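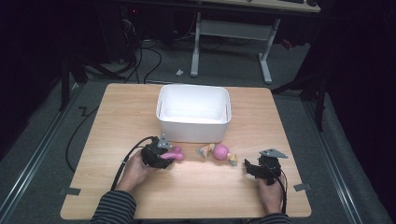 Lachlan McPhee wrote to us after the last swap morning that he'd have signed up months earlier if he had known beginners were welcome. They are! So we'll say it up front this time.

**Winddale Toy Library is looking for 2 weekend helpers**, starting in March.

You'd check toys back in, wipe them down, help families pick the next thing to borrow, and put right whatever is missing from the catalog. We have 229 toys on the shelves and the baby section is growing fast -- we love it, but we can't keep up with the labels.

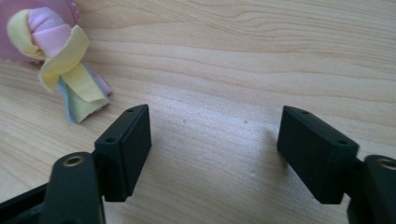 *The tabletop, Gokwood Room*

Shifts run for two hours on Saturday mornings, and we ask for two a month. It's unpaid, but bus fare from Treloar or Linitz is covered and you can borrow toys free for as long as you're with us. Anyone 13 or over can apply (under 18s need a note from a parent or guardian). 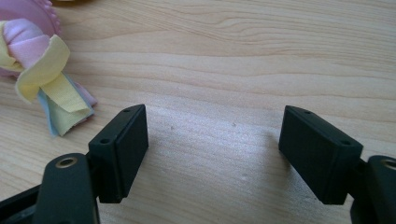

You don't need any experience with kids or libraries. If you like sorting, chatting with tired parents, or working out which puzzle a stray piece belongs to, you'll fit right in. We'd especially love to hear from someone who can sew -- the mending pile is tall.

To apply, drop a note at the Winddale desk with your name, a phone number and the Saturdays you can do.

Posted 2021-01-16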